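Home Centres Rooms Forms Contact
Irnbridge Play Centres
March. By the equipment desk

Sorting table check, Skoletano room

Work through the points before the first group comes in at 9.15. Write OK or a comment against each.

1. Board sits flat and doesn't rock.
OK. Tried at all four corners.

2. Surface free of splinters and raised grain.
Comment: small knots checked by hand, all smooth. Seams between planks run over with a cloth, no snagging.

3. Front edge sound.
OK. Light sanding done in January, nothing further needed.

4. Perforated panels under the board level with each other.
Comment: slight step at one join when pressed. Tightened, check again next month.

5. Fasteners in the panels not standing proud.
OK.

6. Plastic shapes free of cracks and sharp edges.
Comment: the Tatau set was checked piece by piece. One shape had a rough moulding line and has been swapped for a spare from box 27.

7. Shapes too large to be a choking risk for the age group.
OK with the gauge. Under-threes still use the Iordache soft set and this one stays on the high shelf.

8. Shapes wiped down.
Comment: warm soapy water, then air dried. Spray ran out, reorder under code 2805.

9. Floor clear for 1000 mm on the open sides.
Comment: coat trolley was in the way, moved to the corridor. Please don't put it back.

10. Table height.
Not measured this time. Last sheet says about 55 cm.

Sheet 82 goes in the blue folder once the comments have been read. 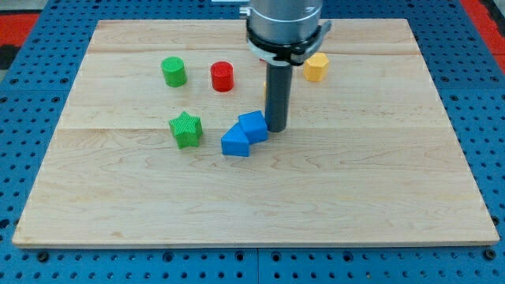
Can a board with an open seam stay in use?
Take it out of use if the gap catches a fingernail or a cloth, and put it back only after it has been filled, sanded and checked again.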